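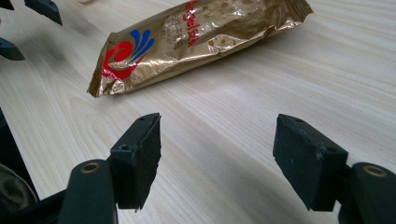 Slide 1. Gold foil snack packet on the table, two gripper pads open in front of it.

(Leave this up while people sit down. Don't start until the doors are shut.)

Hi everybody, thanks for coming, and thanks to Kylie Kerslake for squeezing me in before lunch. I know what I'm up against. My title is "Can It Clear the Table Yet?" and I'm going to give you my answer now so you can relax: some tables, some of the time, if you're patient and you don't own anything floppy.

OK, look at the packet. It's crumpled, it's shiny, and it has those crimped ends. You could pick it up while talking on the phone and thinking about your taxes. Ask a machine to do it and you've given it a pretty mean little job! The foil throws highlights all over the place, so depth cameras can get confused about where the surface is. The wrinkles are different every time. Squeeze hard and you crush whatever's inside, squeeze softly and it can slide right out.

(Pause. Ask who has dropped a bag of chips this month. Raise my own hand.)

Then the pads. Two flat black faces pointing at each other, and that's your whole hand. No fingertips, no thumb rolling around the corner. I spent a good part of April arguing with Szabolcs Vörös about this. He thinks two pads can do most of a kitchen and that five fingers are a vanity project. I think he's never tried to peel a sticker off a plum. We're still friends.

Slide 2, the Sondale numbers. Read these slowly, I rushed them last time.

We set up one chore at Sondale: get the snack wrappers off a table and into a bin. We ran 1,105 tries. In 272 of them the wrapper never left the table, and that was the group I cared about, so Benedek Vass and I sat and watched every one of them back. (Long evening. Cold pizza.) The biggest pile of misses, 103, came from the pads closing a little too high and skating over the foil. The arm had found the wrapper fine. It just didn't get low enough, because we'd told it to be scared of the table.

So we let it touch the table, gently, and that helped a lot. I don't have a clean number for you yet and I'm not going to make one up on stage.

(If somebody asks about speed: 20 seconds per wrapper on a good run. Yes, I know. My nephew is faster and he's terrible at it.)

Slide 3, shop floor.

People assume the factory side is solved. Boxes, sure. Stiff parts that show up the same way every time, sure, that's been fine for ages. But go to the packing line at Notville and ask Washington Godoy what his crew still does by hand, and it's bags. Pouches, sleeves, anything that sags. He's had vendors come through with suction cups, and suction likes a smooth flat patch. A wrinkled pouch doesn't always offer one.

Which is why I like the kitchen table as a test. It's the same headache as Notville's, only cheaper, and you can eat the leftovers.

Slide 4, what I'd buy today. Keep this short!

For a house: a floor vacuum, and that's about where my wallet closes. For a small shop: an arm for one boring rigid part, with a person close by. For wrappers and laundry I'd wait. Jhair Giraldo disagrees with me and he's speaking at two, so go heckle him.

(Skip slide 5 if it's past 11:40. Go straight to questions, and repeat each one into the mic.)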